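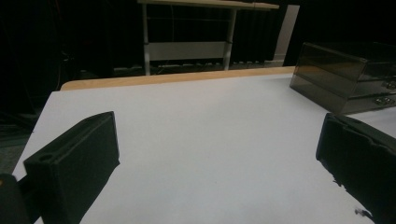
A white tabletop with a light wooden edge along the far side.

Why I stopped telling people to buy more storage

For four years I wrote a column on home organisation for a small local paper, and in that time I must have recommended several hundred boxes. Boxes for batteries, boxes for receipts, boxes for the smaller boxes. I now think most of that advice was poor, and I would like to take some of it back.

The trouble with storage is that it makes keeping things easy. A drawer with space in it will be filled, usually by things that had no home because they had no use. When my sister-in-law Nouhaila moved flat in July, we opened a cupboard she had fitted out on my advice. It held phone chargers for phones she no longer owned, 2 broken torches and the instructions for a fridge she had left behind at the previous address. All of it was neatly labelled. I had helped with the labels.

People write to me about cost, and they are right to. Rachid Kabbaj kept his receipts when he did up his spare room and sent me the total: £2167, nearly all of it on shelving and containers. He told me he could not name more than a handful of things on those shelves that he had used since. I doubt he is unusual. He is only better than most of us at keeping receipts.

The usual answer is that a tidy home needs a place for everything. I agree with that, but the saying is normally read backwards. We start with everything and go looking for places. I would start with the places we already have, such as the wardrobe, the kitchen cupboards and the desk, and let them set the limit. If the desk drawers are full, something in them goes before anything else comes in.

Some readers will object that this is fine for a person living alone and hopeless for a family. Zoi Stamatopoulos, who has three children and a narrow terraced house, put it to me more firmly than that. She needs her hooks and her shoe rack, and I would not take them away. School bags have to go somewhere. My quarrel is with the container bought on a Saturday mood to hold things that should have gone to the charity shop – or in the bin.

I still own a fair number of boxes myself. Last month I emptied one and, out of habit, put it in the loft with the others. It is coming down again this week, and the others are coming with it.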